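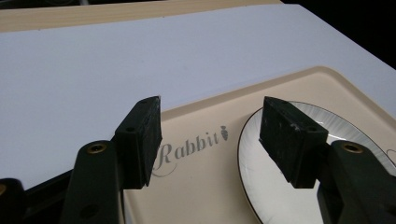 Drirkonus Tableware Board > Serving and Storage > Trays

Thread: Plates sliding on smooth plastic trays

Plelo
Posted Sun 27 October

I use a cream plastic tray for carrying breakfast from the kitchen to the table. Rounded corners, raised lip all the way around, smooth floor. The plate is glazed ceramic with an unglazed foot ring. On a level surface it stays put. When I tilt the tray to get through the door, the plate travels until it meets the lip, and the foot has started to leave gray marks on the plastic.

Two questions.
1. Is there a liner that stops the sliding and can be washed with the dishes?
2. What takes gray marks off plastic without taking the print off as well?

Janitz
Reply 1

Silicone mat, the thin kind sold for shelves. Cut it 5 mm short of the lip on every side so water doesn't get trapped under the edge. Mine has been in use since January and still lies flat.

Erdős
Reply 2

I would not put a full mat in a printed tray. You cover the print, and crumbs get under the mat anyway. Treat the plate. Turn it over and run 1000 grit wet sandpaper around the foot ring, with water, until it stops feeling rough to a fingertip. Rinse and dry. That deals with the marks. Grip is a separate problem.

Janitz
Reply 3

Smoothing the foot will make the sliding worse.

Erdős
Reply 4

Slightly, maybe. A rough foot on hard plastic doesn't grip much either. It scratches. Four clear bumper dots under the plate would do more than the texture of the clay.

Janitz
Reply 5

Bumper dots come off in the dishwasher. I have fished enough of them out of the filter. Put the dots on the tray if you must have dots.

oatcake_tin
Reply 6

What size is the plate compared to the tray? If it's a large tray with one plate on it, the plate has a long way to go before the lip catches it. A smaller tray fixes this for free if you own one.

Plelo
Reply 7
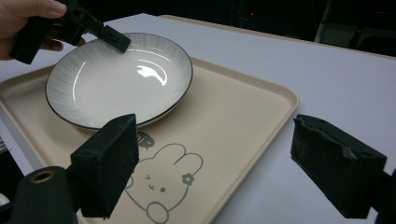

The tray is large for one plate, yes, but it also has to hold a cup and a bowl, so a smaller one is out. A full mat is out too. There is a rabbit printed on the floor of the tray in thin gray outline, and the tray was bought for the rabbit. I could cover the upper left area and leave the drawing clear. The plate has a wide rim and a small flat center, so a liner only needs to be as big as the foot.

Janitz
Reply 8

Then cut a disc from the same shelf mat, slightly larger than the foot. Same grip, less to wash. Don't glue it.

Erdős
Reply 9

Agreed on the disc. It should stay under the rim, out of sight. For the gray marks, baking soda and water mixed to a paste, soft cloth, light pressure. Test it in a corner first. Keep it off the lettering and the outline, as thin printed lines wear through before solid areas do. No melamine sponge. It is an abrasive and will leave a dull patch.

oatcake_tin
Reply 10

I use a melamine sponge on mine and the print is fine.

Erdős
Reply 11

How old is the tray?

oatcake_tin
Reply 12

2 months.

Erdős
Reply 13

Check again in a year.

Plelo
Reply 14

Sanded the foot and cut a disc. The plate now holds at the angle I need for the door. The paste removed most of the marks. Two are scratches and can be felt with a fingernail, so those stay. The cup still slides.

Janitz
Reply 15

Second disc.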